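Die Arbeitsplatte als Fläche mit Adressen
Rukhsana Jadoon im Gespräch über Stellordnung, Kabel und Schneidbretter

September 2024

Rukhsana Jadoon plant Küchen im Bestand. Sie reißt keine Wände ein und verkauft keine Fronten, sie ordnet, was auf der Platte steht. Für das Büro Yule hat sie in den vergangenen zehn Jahren Mietküchen aufgenommen, vermessen und neu eingeräumt. Das Gespräch fand in Draltivville statt, in einer Küche mit heller, marmorierter Platte.

Ihre erste Maßnahme ist immer dieselbe. »Ich lege die Steckdosen fest, dann die Geräte, dann den Rest«, sagt sie. »Wer mit den Dosen und Bechern anfängt, räumt zweimal.« Geräte mit Heizelementen kommen bei ihr auf eine Seite, die Schneidfläche auf die andere. Zwischen Toaster und Brett hält sie gern 10 Zentimeter frei, sofern die Platte es hergibt.

Auf die Frage nach Holz in der Küche antwortet sie knapp. Holz sei unproblematisch, solange es abtrocknen könne. Geölte Flächen prüft sie im Streiflicht, quer zur Maserung.

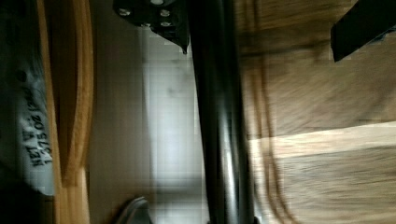 »Stumpfe Stellen erkennt man so am schnellsten«, sagt Jadoon. »Von oben sieht alles gleich aus.« Nachgeölt wird dünn, der Überstand nach 20 Minuten abgenommen. Ein zweiter Auftrag erfolgt frühestens am nächsten Tag. Kabel, die über Holz laufen, hebt sie beim Wischen an und legt sie danach wieder in dieselbe Bahn.

Fraser Shearer, ihr Kollege bei Yule, vertritt in einem Punkt eine andere Auffassung. Er hält Schneidbretter, die dauerhaft liegen, für verschenkte Fläche und stellt sie hochkant. Jadoon widerspricht. »Ein Brett, das steht, wird seltener benutzt. Dann schneiden die Leute auf dem Teller.« Sie lässt das Hauptbrett in der Mitte liegen, mit der Saftrille nach oben, und rechnet es der Arbeitsfläche zu. Ein zweites Brett zum Servieren darf daneben, wenn es nicht über die Kante ragt.

Die Rückwand behandelt sie als Regal ohne Boden. Flaschen, Becher, Vorratsbehälter und der Topf kommen in eine Reihe, Griffe nach vorn oder zur Seite, nie zur Wand. Der Kochlöffel darf auf dem Topf liegen.

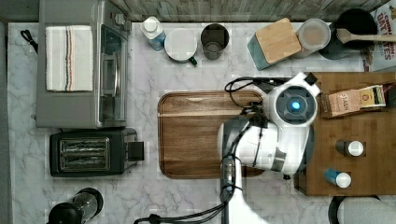 »Eine Reihe, keine zwei«, sagt sie. »In der zweiten Reihe stehen nach einem Monat Dinge, die keiner mehr kennt.« Frühstücksflocken sieht sie lieber im Schrank, diskutiert darüber aber nicht mehr. Die Packung werde ohnehin täglich bewegt.

Strenger ist sie bei Textilien. Ein gefaltetes Geschirrtuch auf einem Ofengehäuse sei verbreitet und im Betrieb unzulässig. Vor dem Einschalten gehört das Tuch an einen Haken. Dieselbe Regel gilt für Zettel, Topflappen und Brottüten. In ihren Übergabeprotokollen steht das an 16. Stelle, und Shearer möchte es auf die erste Seite ziehen.

Toaster beurteilt sie nach der Zugänglichkeit der Krümellade. Steht das Gerät vorn an der Kante, lässt es sich leichter leeren, dafür ist das Gehäuse näher an der Hand. In Haushalten mit Kindern rückt sie es nach hinten - die Krümellade wird dann eben seltener gezogen.

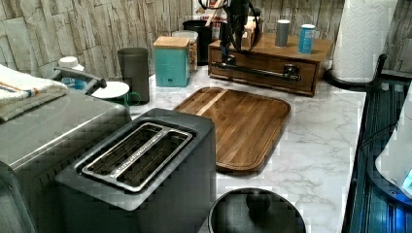

Toaster nahe der Vorderkante, dahinter rechts das Schneidbrett mit umlaufender Saftrille.

Deckel sind für Jadoon ein eigenes Thema. Sie wandern beim Kochen dorthin, wo gerade Platz ist, und bleiben dort. Sie weist ihnen eine feste Stelle zu, in der Regel am Topf selbst. Für den November bereitet sie mit Shearer eine überarbeitete Fassung ihres Aufnahmebogens vor. Darin wird die Abstellfläche für Deckel erstmals als eigene Zeile geführt, mit Maßangabe in Zentimetern.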